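How a Robot Practices Before It Has a Body

By Patricio Villalobos

12 shares | 3 comments

A robot arm is made of motors, metal and wires. None of those parts knows what to do. The instructions come from software, a set of programs running on a computer. Before a new program is allowed to move a real arm, it usually gets tested in a simulator.

A simulator is a program that makes a pretend world. If you have played a video game where a ball bounces off a wall, you have used something close to one. The computer keeps a list of every object, where it is, how heavy it is and how slippery it is. Many times each second it works out where everything should be next, then draws the result.

Our simulator is called Rilitov. The program that controls the arm is called Arkberg. Arkberg can't tell whether it is connected to a real arm or a pretend one. It gets pictures and numbers in, and it sends motor commands out.

Arkberg's work is split into 4 jobs.

Perception means working out what is in a picture. A computer doesn't see fruit. It sees a grid of tiny colored squares called pixels, and each pixel is stored as three numbers: one for red, one for green and one for blue. Perception software looks for patterns in those numbers and gives an answer such as "fruit, this big, pointing this way."

Planning means choosing a path. The arm in our tests has 6 joints, which bend or turn a bit like your shoulder, elbow and wrist. There are many ways to get from one place to another, and the planner has to find one that doesn't hit anything.

Control means following the path. The controller checks where each joint is, compares that with where it should be, and corrects the difference. Then it does the same thing again, very quickly, until the move is finished.

Logging means writing everything down. If a test fails, the log tells us which of the other jobs went wrong.

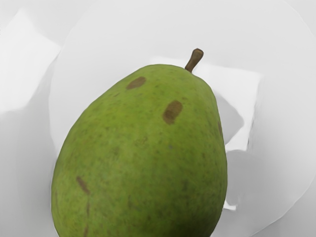

Perception is the job that takes the longest to get right, and fruit is a good way to test it. No two pieces are quite the same shape or color. One method is to start with color: find all the green pixels and call that group the fruit. The brown patches on this pear are a problem for that method, as they aren't green and could be left out, like holes. The darker green low on the right side is another one, where the numbers for a pixel are much smaller even though it is still pear. The pale background helps, because its numbers are very different from the pear's. The stem matters too. It tells the software which end is the narrow one - useful to know before deciding where to hold something.

To fix the holes, we added a rule. If a group of brown pixels has green pixels all the way around it, count it as part of the fruit. This is called filling. It is a short rule, but it took 17 versions before it stopped filling in things it shouldn't.

A simulator also gives us an answer key. Rilitov drew the pear, so it knows exactly which pixels belong to it. We compare its answer with Arkberg's answer and count the pixels that don't match. With a real photo, a person would have to trace the outline by hand.

Simulated pictures have limits. Real light bounces in complicated ways, and real cameras add small random errors called noise. A program that does well in Rilitov may do worse with a real camera. Engineers call this difference the sim-to-real gap. One way to make it smaller is to change the simulated lights and colors at random between tests, so the software doesn't get used to one kind of picture.

Words to know

Pixel: one tiny square of color in a picture.
Joint: a place where a robot arm bends or turns.
Noise: small random errors in a measurement.
Simulator: a program that makes a pretend world and follows rules about how things move.

Try it: draw a pear on graph paper and color in the squares, with one brown patch in the middle and one touching the edge. Now use the filling rule from this page. Which patch gets counted as pear, and which one gets missed?

Share this page | 3 comments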